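3.2 Bin geometry and the placement of elongated parts

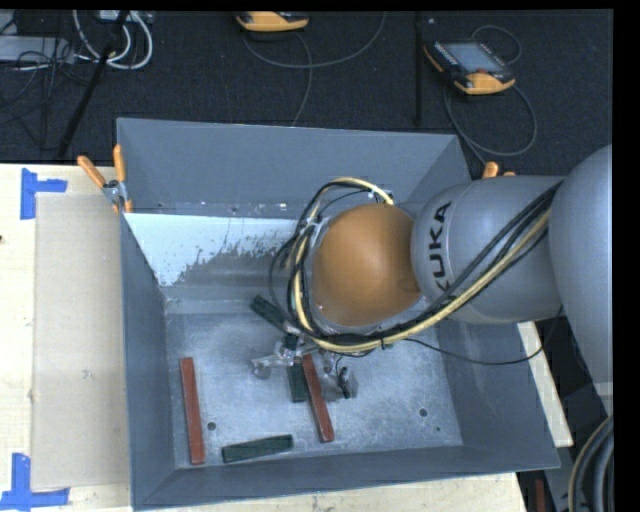 Figure 4. Large gray bin on the pale wooden tabletop, with five elongated blocks, two reddish-brown and three dark green, on the bin floor.

The second part of the study concerns the way in which long, narrow parts come to rest in an open bin, and the share of the floor that remains free between them. Section 3.1 dealt with compact parts, for which the direction of the long side could be left out of the record. Elongated blocks do not allow this. A block close to a wall may stand parallel to it or at an angle, and the space left beside it differs greatly between the two cases.

The bin used in this part is rectangular, with walls that slope outward toward the rim (Figure 4). The slope matters for the measurements. The usable floor is smaller than the opening, and a block that appears to have room when judged from the rim may in fact have its lower edge against the foot of the wall. All distances are therefore taken at floor level. The inside length of the floor is 600 mm. The floor was left in its used condition, and the scuffs visible in the figure were neither sanded nor covered.

Each layout was recorded on a paper form developed by Jolanta Szewczyk for the earlier Plidley storage survey. The form divides the floor into a wall zone and a central zone. A block is assigned to the wall zone when any part of it lies within 68 mm of the foot of a wall. The long red block near the left wall in Figure 4, with its lower end close to the front wall, illustrates the type of position for which a second entry is required, as both the side and the end of a block must be considered.

In total, 166 layouts were entered. Forms were completed by Wojciech Kwiatkowski and checked by Iwona Bednarek, who worked from the written entries without access to the first reader's notes. Where the two readings differed by more than 2 mm, the distance was measured again and the later value was kept. Color was entered for identification only and plays no part in the analysis.

Two limits should be noted. The form treats each block as a straight body of even width, and small chips at the corners are ignored. In addition, blocks resting on top of one another are recorded by their outline on the floor, so that the height of a stack is lost. Stacked layouts are reported separately in Section 3.4, together with the results for the narrower Trakska bin.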